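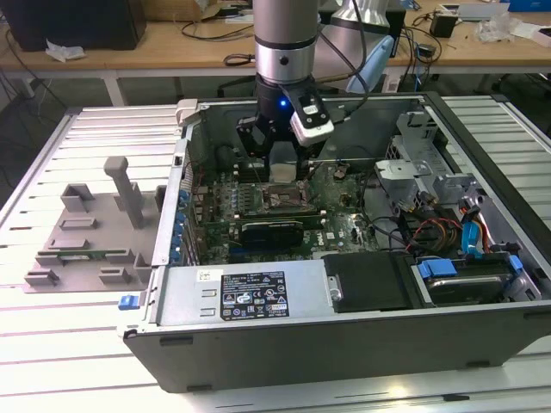
Efe Bassey thinks I should have pulled the hard drive first and worked outward from there. Fair enough, but I wanted to look at the processor socket before anything else, and the blue clips on the drive can wait.
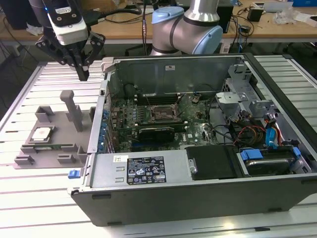

I paid Grondale 40 dollars for the Dell tower. The plan is to turn it into a plain file box for the house, so the graphics card will go to Kiros Lemma – he has an older machine that could use it.
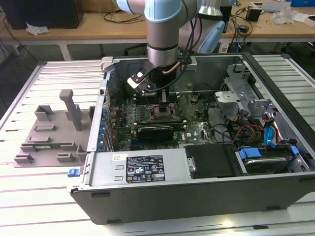
The power supply stays where it is for now. I still need memory and a cooler, and I'd like both before August.

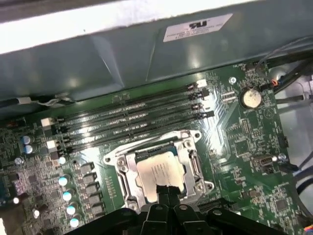
I'm looking at 24 GB if the price is right. Kahsay has used sticks, and I'll stop by there on the way home from work.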